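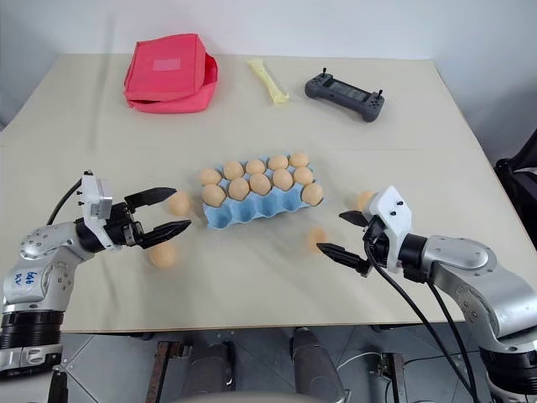
工单:Patamus双臂装托单元 右侧夹爪到位超差及间歇性通信告警

提交单位:Prosari 设备管理部
受理单位:Charbonneau 技术支持部
受理日期:2019年4月2日
设备类别:双臂装托单元(桌面型)
控制软件:Vasavov
优先级:中
当前状态:处理完毕,转入观察

一、故障现象

用户单位报告,本单元在执行鸡蛋装托任务时,右侧夹爪闭合后的实际位置与指令位置不符,偏差达到2毫米时控制软件报“夹爪到位超差”,右臂随即停在当前位置,左臂完成当前动作后等待。复位后可继续运行,但告警会在不固定的间隔后再次出现。部分告警之前,日志中另有一条“末端通信重试”记录。

自上次保养以来,本单元累计完成抓取3,558次,其间到位超差告警共18次,全部发生在右侧。左侧夹爪在同一时段无同类记录。用户单位已自行重启控制柜并重新加载任务程序,现象未消除。

二、受理意见

根据所附日志,初步排查范围定为下列各项,按顺序执行,前一项未得出结论不得进入下一项:

1. 腕部安装支架的紧固状态;
2. 末端线缆的走向与受力;
3. 夹爪指面的清洁与磨损;
4. 夹爪零位标定值;
5. 控制软件中的到位判定参数。

请用户单位在排查期间保持现有参数不变。3月份曾有一次参数调整未登记在册,给本次日志比对造成困难,请一并补录。

三、排查过程

3.1 腕部支架

断电并确认两臂处于支撑姿态后,检查左右腕部的白色安装支架。左侧支架螺钉紧固标记对齐。右侧支架上方的两颗深色小螺钉,其中一颗用手动扭矩扳手复紧时有可察觉的转动,另一颗无转动。两颗均拆下,清除旧胶,重新涂胶后按手册扭矩装回,并补画紧固标记。支架本体未见裂纹,安装面无压痕。

复紧后恢复供电,空载开合测试未出现告警。随后以任务程序连续运行,仍出现一次“末端通信重试”,但未伴随到位超差。据此判断支架松动与到位偏差有关,通信重试应另有原因。

3.2 末端线缆

右侧支架引出的两根黑色线缆未作中段固定,呈长弧形下垂,越过桌面前沿。右臂向左侧伸展时,线缆在桌沿处受到拖拽,拉力经支架传至执行器接头。手动将右臂移至任务程序中的最远取蛋位,同时监视通信计数,重试次数随线缆摆动而增加;用手托住线缆后重复同一动作,计数不再增加。

处理措施:
(1)更换右侧执行器接头的锁紧件,插拔检查针脚,未见弯曲;
(2)在右臂前段增设线夹,缩短悬垂长度,保留腕关节满行程所需余量;
(3)左侧线缆虽无告警,仍按同一要求检查固定情况;
(4)手动低速走完全部示教点,确认线缆不触及桌沿,不进入夹爪开合范围。

请注意,线夹不得压在黑色波纹关节段上,否则会限制该处活动并加速护套磨损。

3.3 现场物品

排查时桌面后侧放有手持遥控器及其他杂物。遥控器应归位于固定挂架,任务程序运行时不得置于桌面。与装托任务无关的软质物品同样应当移出。散放在托外的鸡蛋由程序识别后依次抓取,属于正常来料状态,不必预先排列,但不得放置在夹爪回零路径之内。

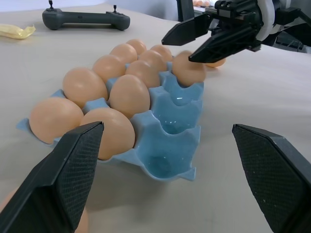 3.4 指面清洁与磨损

指面状态直接影响闭合位置的读数。鸡蛋表面光滑,指面一旦附着粉尘或干涸蛋液,接触点会提前或滑移,控制软件所得的开度即不可靠。检查时以腕部相机视野为准,两指同时可见,指面的细密菱形纹路应完整、连续。本次视野中右侧手指的纹路面上有少量浅色小点,经无纺布蘸清水擦拭后去除,纹路无缺损,不需更换指垫。清洁时禁止使用酒精以外的有机溶剂,禁止用硬质刷具刮擦纹路。擦拭后应待指面完全干燥方可恢复抓取。

3.5 协同位置复核

两只夹爪在蛋托上方同时工作时,须确认一侧夹爪下探至蛋位的过程中,另一侧手指不侵入其下方空间。复核采用低速单步方式,由外侧蛋位至内侧蛋位逐一进行。靠近已装鸡蛋的空位应优先检查,该处手指可用间隙最小。复核结果:全部蛋位间隙符合要求,未修改示教点。

蛋托在桌面上允许有一定角度偏斜,由视觉定位补偿。偏斜超出补偿范围时,软件会提示重新摆放,操作人员不应通过修改示教点迁就蛋托位置。

3.6 零位标定

支架复紧后,原标定值不再适用。按以下步骤重新标定右侧夹爪:

步骤一:将右臂移至标定姿态,清空夹爪下方区域。
步骤二:在 Vasavov 维护界面选择右侧末端,执行全开、全闭各一次。
步骤三:放入标准量块,记录开度读数。
步骤四:写入新零位,断电重启后复读,前后读数一致方可保存。
步骤五:导出标定文件,交设备管理部归档。

标定后闭合偏差已回到允许范围。到位判定参数核对为出厂值,未作改动。

四、验证结果

处理完成后,以正常任务节拍连续运行近2,000次抓取,未出现到位超差告警,未出现末端通信重试。运行结束后复查右侧支架紧固标记,无位移;线夹无滑动。

五、结论

本次故障由两项因素叠加所致。右侧腕部支架螺钉松动造成夹爪闭合位置偏差;右侧末端线缆悬垂过长,在桌沿处受拉,引起接头瞬时接触不良,并可能加剧了支架松动。指面附着物为次要因素,清洁前未单独测试其影响。

六、后续要求

(1)腕部支架紧固标记列入每班开机检查项目,发现错位立即停机报告;
(2)指面每班清洁,检查情况记入设备点检表;
(3)凡拆装支架、执行器或手指,均须重新标定零位;
(4)参数调整须由设备管理部登记,注明调整前后数值及原因;
(5)用户单位应备右侧执行器锁紧件及支架螺钉各一套。

观察期内如再次出现同类告警,请勿连续复位,应保留现场姿态并导出当次日志,附于本工单后提交,由 Charbonneau 技术支持部继续处理。

附件:告警日志;右侧末端新旧标定文件;紧固记录表。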